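Textile Care and Household Materials
Handout 4: Fibers, moisture and drying
Prepared by Uyên Đồng

Please read this handout before the practical class in May. Bring your own notebook, and also one old cotton item which you do not mind to wash many times.

In the last handout we spoke about how yarn is made. Now we look at what happens to a fabric when it takes in water, and why the same care can be good for one item and bad for another.
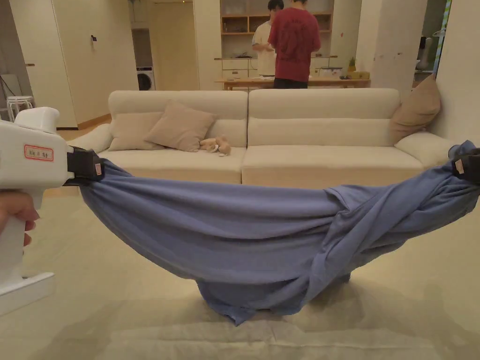
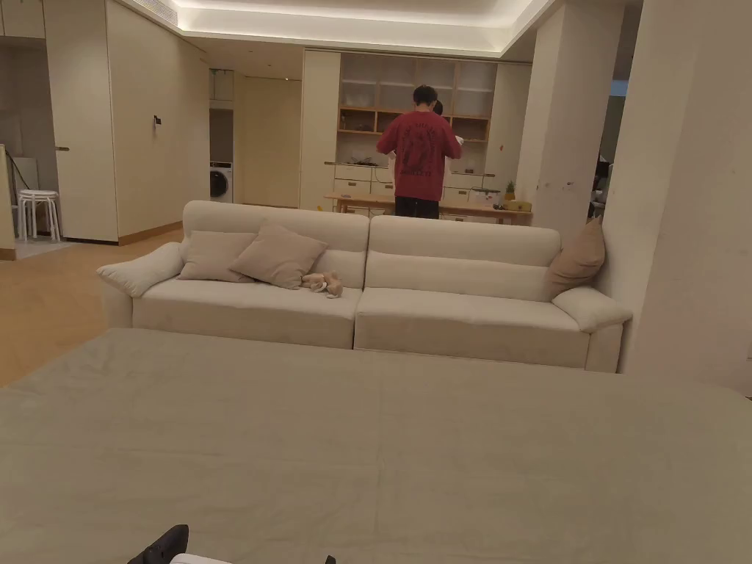

Fig. 4.1. Household textiles: a blue-lavender cloth held at both ends (first picture); a cream fabric sofa with beige cushions (second picture).

1. Absorption

Cotton and linen come from plants, and their fibers take in water easily. Wool also takes in much water, but slowly, and a wool sweater can hold moisture inside while its surface still feels dry to the hand. Polyester takes in very little. Water stays between the yarns and leaves quickly, so sports clothes are often made from it.

Blends behave between the two. When you read a label, look at the first fiber in the list, because it is the largest part by weight.

2. Weight and stretching

A wet fabric is heavier than a dry one. In our class test, the Mowat cotton sample weighed 371 grams after the short spin. It lost 61 grams in the first period of drying, and then the loss became slower. Please copy these two values in your table, we will need them for exercise 2.

The extra weight pulls on the yarns. A woven fabric resists this quite well in the direction of the warp. A knitted fabric has loops, and the loops open under the load. For this reason knitwear should be dried flat, on a towel or a rack.

3. Upholstery

Covers which cannot be removed need another method. Vacuum first, then use a cloth that is only a little damp, and work from the seam to the middle of the panel. Too much water goes into the filling and may leave a ring at the border of the cleaned area. Always test the cleaner on a hidden place.

The samples in the blue folder are named Dinlow (linen blend) and Stalleck (polyester). Compare how a single drop of water spreads on each one.

Exercises

1. Explain in your own words the difference between absorption and drying speed.
2. Calculate the weight of the Mowat sample after the first period.
3. Find one care label at home and write down all its symbols with their meaning.

Reading: course reader, pages 2 to 19. The part about dyes is for the next handout.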